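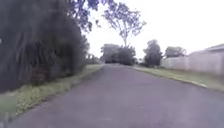
A lane with no painted lines and grass on both sides

About us

Hi! We're Vostatside, a team of 6, and we write the software that helps small outdoor robots work out where they can drive. I started the company after one too many afternoons watching a planner swerve around a perfectly harmless shadow.

Most of our time goes into Pumach, our perception package. It takes camera input and sorts it into road, grass, hedge, wall and so on, then hands the planner a map with a confidence score for every cell. Lanes like this one keep us busy (no markings to follow, a dark hedge down one side, a washed-out sky on the other) and I love them for it.

Then there's Jindel, our replay tool. You load a drive, scrub to the moment your robot hesitated, and see what the planner was weighing up. It began as a messy script on my laptop! These days it runs our nightly tests too, all 218 of them, and yes, I still check the results before coffee.

We work out of two rooms in Gilchrist, with a shared kitchen and a whiteboard that really needs replacing. If you've got a robot that gets nervous around verges, send us a log and tell us what you expected it to do. We read everything, usually over lunch.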